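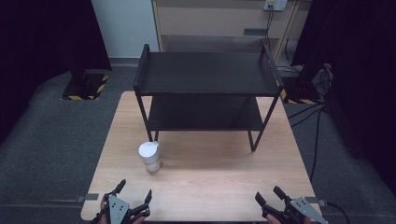
Do I need to be a student in a dorm to apply?

Commuters, transfers and grad students are all welcome, as long as you're enrolled for spring and can make the June training.

# Peer Educators Wanted: Consent and Bystander Program, Anberg College

Posted Wednesday, December 18, 2013. Quick post before everybody leaves for break, full version goes up in the new year.

We need 8 peer educators for next year. Paid, part time. The program is run out of the Krajewska Center, second floor, door past the mail room. Most of our current group graduates this spring so we're hiring early.

**What you'd do**

- Run the 2-hour consent workshop for first-years during orientation. You'll always have a partner, never solo
- Visit clubs, teams, Greek chapters. Evenings mostly
- Staff the table at Damilari Hall once a month
- Help rewrite the handouts, the current ones are from before the policy changed and it shows
- Show up for the weekly meeting. Snacks, sometimes

You would not be a counselor or an investigator. If somebody tells you something happened to them, you listen, you tell them who on campus can help and which of those people can keep it private, and you tell them what you yourself have to pass on. All of that's covered in training, several times over.

**Pay and time**

Stipend is $700 a semester, paid in two parts. Figure on a few hours most weeks, a lot more during orientation, nearly nothing during finals. Training in June is unpaid but meals and a room are covered. Work study students: talk to us before you sign anything, the stipend can mess with your award.
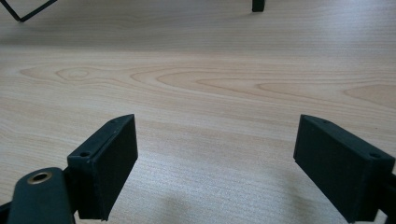 *Krajewska Center, second floor.*

**Who we're looking for**

People who can talk in front of a room, or are willing to learn. People who can hear "this is a waste of time" from the back row and keep going. No major required. We had a chemistry major and two from the music school last year and they were great.

Really want more men to apply. Also athletes, international students, and anyone who speaks Spanish, we got asked for a Spanish workshop three times this fall and had to say no.

If you're a survivor you are welcome here and you don't have to tell us. Don't put it in the application unless you want to. We don't ask in the interview.

**About the first-year workshop**

Last fall 660 first-years came through it. Small groups, scenarios, a lot of discussion. The scenarios come from the Rekley curriculum with our own changes. You'll get the script but please don't read off it, they can tell.
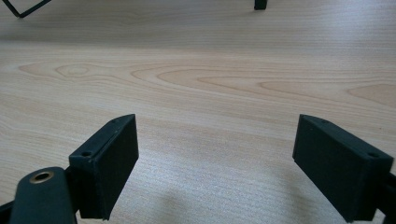
Imelda Cabrera wrote back to our draft of this ad that it should say plainly how tiring orientation week is, that she lost her voice by the third night, and that she'd still sign up again. She also wanted it known that you can step out of a session at any time, your partner covers, and you won't be asked why.

**To apply**

1. Pick up the form at the Krajewska Center front desk, or email and we'll send it
2. One page on why you want to do this. One page!! Not three
3. Name of one person on campus who knows you. Professor, coach, boss, RA, whoever
4. Short interview, group format, then a ten minute practice session where you teach us anything you like. Doesnt have to be about consent

Forms go back to the front desk, first week of spring classes. Late ones get read if there's still spots, no promises.

Need an accomodation for the interview or the training, say so on the form or just call.

The office is closed over break. Email gets checked now and then. If you need help for yourself or a friend during that time don't use our inbox, call campus safety and ask for the on-call advocate.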